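## Open day at the Matubbar unit

Members who signed up for the visit on 18/09/2018 met at the Illora gate at ten, and after the usual business with visitor badges and safety shoes we were taken through to the test hall. Two people who had put their names down couldn't make it and their places went to the reserve list. Thanks to everyone who shared lifts, as the car park at the front is closed until the resurfacing is finished.

Our host was Benjie Pangilinan, who runs the handling section at Matubbar and has been there since the days when it was a packaging workshop. He gave a short talk in the canteen first. The firm makes sorting and packing equipment for smaller warehouses, the kind that can't justify a full automatic line but have trouble finding people for the late shift. For most of its history that meant conveyors, chutes and bins. Two years ago they began work on a two-armed robot that could stand at one of their existing belts and do the picking, and that was what we had come to see.

The project is called Isura. The idea is that a customer should be able to keep the conveyor they already own. Benjie was firm on this point and came back to it several times during the morning. A warehouse that has spent money on a belt doesn't want to be told to rip it out, and most of the firm's customers have bought from them before.

We went through to the hall in two groups. The first group saw the robot at work while the second looked round the machine shop, and then we swapped over. The test station is kept very plain. It has white panelled walls, a green belt on an aluminum frame, and a blue plastic bin in front of it for the goods. Several members asked about the walls. Benjie said the panels keep the light even, and that they learned to care about light the hard way after a bad week in August when low sun through the roof windows upset the cameras every afternoon.

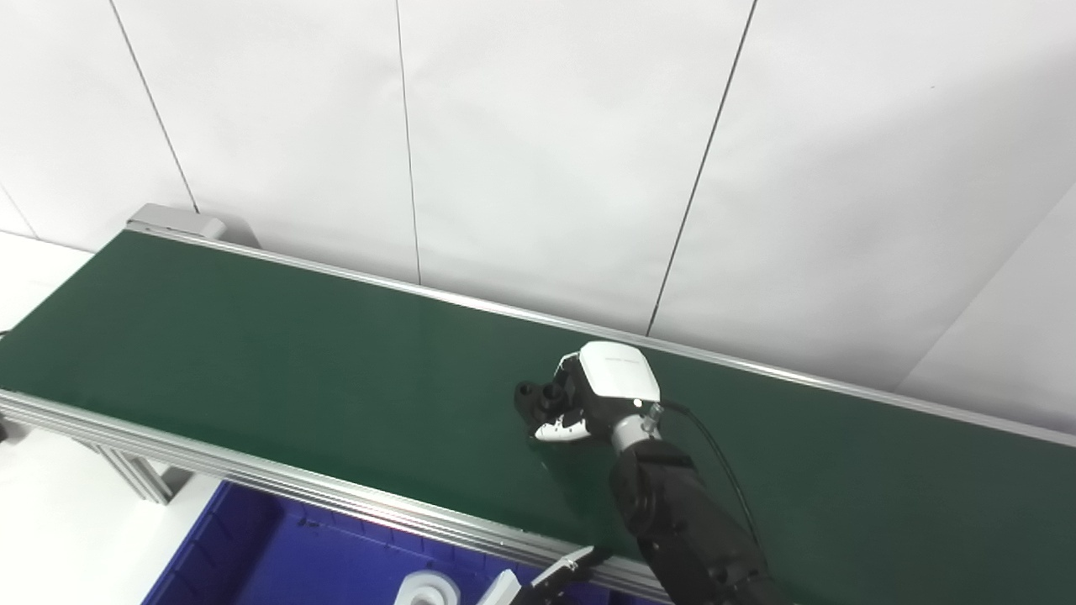
The exercise we were shown was moving goods between the bin and the belt. The operator starts a run from a desk outside the station and stands by with a stop button throughout. She explained that the first runs of the day are always done slowly, and that she will repeat the same one several times before changing anything. We were asked to stay behind the yellow line and not to lean over it with phones, which most of us managed.

It is slower than I had expected. A person at the same station would be well ahead, and the team made no secret of it. Their argument is that the robot doesn't have to be quick if it can be left to get on with a quiet shift. The target they have set themselves is 100 items in a row without anyone having to step in. The best they had managed before our visit was short of that, and Benjie wouldn't be drawn on a date for reaching it.

Dropped items were the main topic at question time. Smooth, rounded goods are the worst, and thin card sleeves come second. If something slips out over the bin it can be picked up again, but if it goes down behind the belt the run has to be stopped and somebody has to fetch it. The team keeps a log of every stop with the cause written next to it. A page of it was pinned up by the desk and it made good reading. One entry just said "lid came off".

The fingers also wear. The pads that touch the goods are treated as a spare part, like a belt or a roller, and are swapped on a fixed schedule whether they look tired or not. Our members with a maintenance background wanted to know how long a swap takes and whether it can be done by the customer. At present it is done by Matubbar's own fitter. They want it to be a job that anyone on the shift can do with one hex key, and the next version of the hand is being drawn with that in mind.

There was a longer discussion about jobs, as there should be. One of our members spent many years on a packing line and said plainly that she didn't see who would be left to train the new starters if the night shift went. Benjie's answer was that the two sites lined up for trials have both had night vacancies open for months. She wasn't fully persuaded, and he didn't pretend that she ought to be. I thought it was a fair exchange and it carried on over lunch.

The machine shop was the surprise of the day for several of us. The conveyor frames are cut and bolted together there from standard aluminum sections, and a complete frame can be put up in a morning by a pair of fitters. We saw a batch of 4 being finished for Buritz, who have been customers from the start. One of the apprentices showed us how the belt is tracked so that it doesn't wander to one side, and let a few members have a go with the adjusting screws. It is fiddly work. A quarter turn too much and you are waiting for the belt to come round again to see what you have done.

Lunch was sandwiches and a very good fruit cake. We were back at the gate by half past two.

Matubbar have offered a second visit in the spring, when they hope to have the robot on a longer belt with mixed goods. Places will be limited to 7 in each group because of the size of the hall. If you would like to go, please put your name on the sheet at the next meeting and say whether you need a lift. Those who missed out this time will be offered places first. Sturdy flat shoes are needed in the machine shop, and the firm can lend toecaps in most sizes if you let them know beforehand.

A pair of reading glasses in a brown case was left in the canteen. They are now with me and can be collected at any meeting.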